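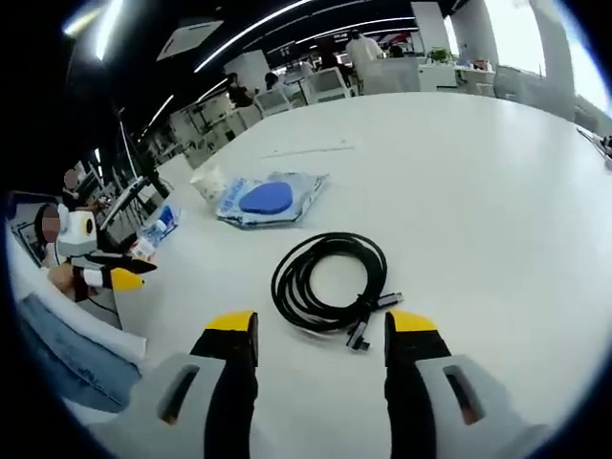
Bench notes: coiling and storing short cables

The spring clear-out of the Cindano workshop produced more cable than any other class of item. The count for the store's inventory now stands at 3,437 pieces, the bulk of it leads with a plug on each end. A large share came out of drawers in a tangled state, and a smaller share had to be scrapped for damage at the point where the cable enters the plug. Both problems come from how the cable was coiled before it went into the drawer. The procedure below applies from January to everything returned to the store, and it works equally well at home.

Clearing the surface

Coil on a large, flat, light-colored table. A dark cable on a white top shows its twists at once, and a twist that is visible can be taken out before the next loop goes down. Move cups to the far side of the table or off it. Small packages and bags should go back from the working edge as well. The free end of a cable sweeps a wider area than people expect when it is being turned, and a plug will carry a paper cup with it.

Finding the natural loop

Every cable has a loop diameter it prefers, set by the jacket and by the way it was wound when it was new. To find it, hold the cable a hand's width from one plug, let a section hang, and bring the section up to meet your hand without forcing it. The loop that forms is the one to use. Thin leads settle small. Thicker ones resist, and if a loop springs open when released it was made too tight.

Do not wind around the hand and elbow. Each turn made this way adds a twist, and the twists accumulate toward the free end. The result looks tidy on the day and opens as a string of kinks.

Winding

Start at one plug and work toward the other. For leads shorter than an arm span, plain loops laid one on the next are adequate, provided the cable is rolled slightly between thumb and finger with each turn. For longer leads use alternating loops: one over, one under. The over loop is laid in the ordinary way. For the under loop, turn the hand so that the cable passes behind the previous turn. The two twists cancel and the cable will pay out straight.

Keep the loops loose. A rough ring is acceptable. Perfect circles are of no value in storage, and pulling the turns into line puts tension on the inner one.

Finish with both plugs outside the ring and on the same side. Leave enough tail that each plug can be lifted clear without lifting the coil. This makes the connector type readable at a glance, keeps the plug from being threaded through a loop (the usual start of a knot), and removes the sharp bend behind the plug that accounts for most of our scrapped stock.

Securing

One reusable hook-and-loop strap, placed opposite the plugs, is sufficient for any coil that fits in a drawer. Use two on extension leads. The strap should close without compressing the loops. Rubber bands are withdrawn from use. They perish, and they leave a residue on the jacket that is tedious to remove. Wire ties may be kept for packaging but should not be fitted to cables in regular service.

Do not wrap the tail of the cable around its own coil. Several of the older Cisurel chargers came back in this condition, and the jackets had taken a permanent set.

Bagging

Small coils go in clear bags, one coil to a bag. Clear is specified so that the contents can be checked without opening. Press the bag flat before closing it, but leave it unsealed for a cable that has just been wiped down. Printed bags from other products may be reused if the printing does not cover the contents. Cross out any old part number.

Cleaning pads and sponges are bagged separately and kept on the shelf below. They had been stored in with the leads in the Shen cabinet, where the damp ones marked the connectors.

Labeling

Write the label before the coil is put away. The label carries length, the connector at each end, and the drawer number. Fit it to the strap. Labels on the cable itself slide along until they reach a plug and are then torn off.

Drawers

Maximum depth of coils in a drawer is 5 layers. Above that the lower ones flatten and the straps migrate. Lay coils with the plugs toward the front. The cabinet known as Rita has shallow drawers and takes only two layers; it is reserved for thin leads.

Checking on return

Before winding, run the full length of the cable through a dry cloth. Feel for flat spots and cuts. Look at the metal parts of each plug for dirt or bending. Anything doubtful goes in the tray marked HOLD with a note of what was found. Do not return a doubtful lead to a drawer with a verbal warning.

Questions on drawer allocation, and requests for straps, to Samran Pongsiri at the store counter. The remaining unlabeled stock is in the crates under the long bench and may be coiled by anyone with a spare quarter hour. Straps are in the top crate.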